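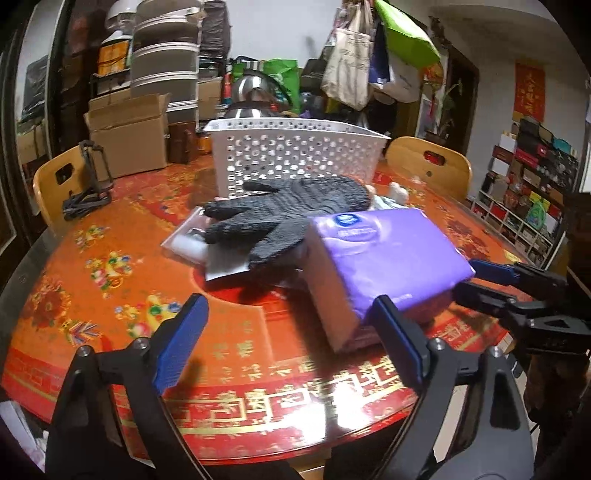 The household basket swap at the Dhillon Rooms in Grostosthorpe will move to two evenings a month starting in November, organizer Mounir Bensaid told neighbors at the latest session. The swap lets people bring in everyday goods they bought too much of or no longer need and leave with a basket of things they will use. Most of what changes hands is small and cheap. The table with the orange and red festive cloth had a big purple pack of tissues on it, with a work glove beside it and a white plastic basket behind. Bensaid said paper goods are asked for more than anything else, and that tissues and paper towels are usually claimed in the first part of the evening.

The swap began when Bensaid and his neighbor Nhàn Âu were both clearing out storage closets on the same floor of the Jetov apartments. They put what they didn't want on a table in the lobby and left a note telling people to help themselves. The building manager asked them to find another spot, and the Dhillon Rooms offered an evening slot at no charge.

Goods are sorted before the doors open. Anything unopened goes out first, followed by clean items in good shape, such as gloves, dishcloths and storage containers. Food is not accepted. Medicines are turned away too, along with cleaning products in bottles without a label.

Each household gets one basket to fill and tips the contents into its own bag before leaving, so the basket can go to the next person in line. Âu said the plastic baskets replaced cardboard boxes over the winter after several boxes gave way on the front steps. The baskets have holes in the sides, and a light purple item lying inside one shows through the front as well as over the rim.
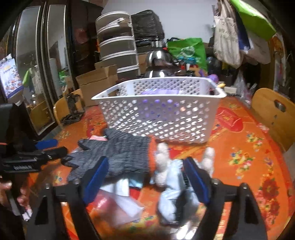
Changes for November

Under the new schedule, one session each month will stay at the current time. The other will start at 7 p.m. for people who work late. Mahmoud Saber, who drives a delivery route and has missed most of the sessions this year, had asked for the later start.

"I get home and it's already over," Saber said. "My sister has been picking things for me, and I have a lot of sponges now."

There will also be a limit of 10 items per household for the first hour. After that, anyone still in the room can go around again. Bensaid said the limit came up after a few complaints that the table was nearly bare by the time the second group was let in.

Lulia, the secondhand shop next door, will take what is left at the end of each night. It previously collected leftovers once a month, and the bags had to be kept in the hallway until then.

How to bring items

Drop-off is at the side entrance from 4 p.m. on swap days. Small things should be in a clear bag or their original packaging, and gloves and socks should be in pairs. People who need a ride or have a heavy load can leave a message for Bensaid at the front desk.

Posted in: Local News, Around Town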